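3.2 Pouring between beakers

Water was moved from one clear glass beaker to another on a table covered with a black cloth. Both beakers had a spout and printed graduations. The Nollen protocol (Higuchi and Moussa) calls for a dark surface so that spilled drops can be found and blotted.
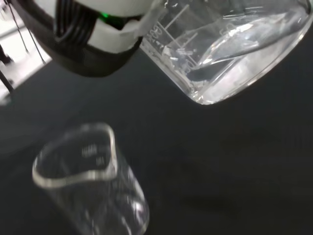 We logged 562 pours. Of these, 349 left no drops on the cloth, and 127 left drops only within the spout side of the receiving beaker. The rest were set aside because the starting volume had not been written down. Volumes were read from the graduations at eye level, with both beakers standing upright.

Tilt was not fixed in advance. A slow start let water run back along the outer wall, a problem also reported in the Plulthorpe trials.

Figure 2. Two beakers over the black cloth, one held above and to the side of the other.

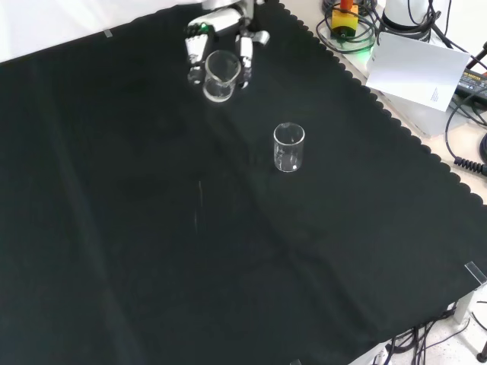

3.3 Reading the volumes

Two readers, Lightfoot and Tymoshchuk, worked separately and compared sheets in May.

Filed under: Lab Methods, Liquids
Last updated: 2026-08-28

Comments

Rūta T.: Did you dry the rims between pours?

mets_reader: The cloth tip is useful. We use gray felt.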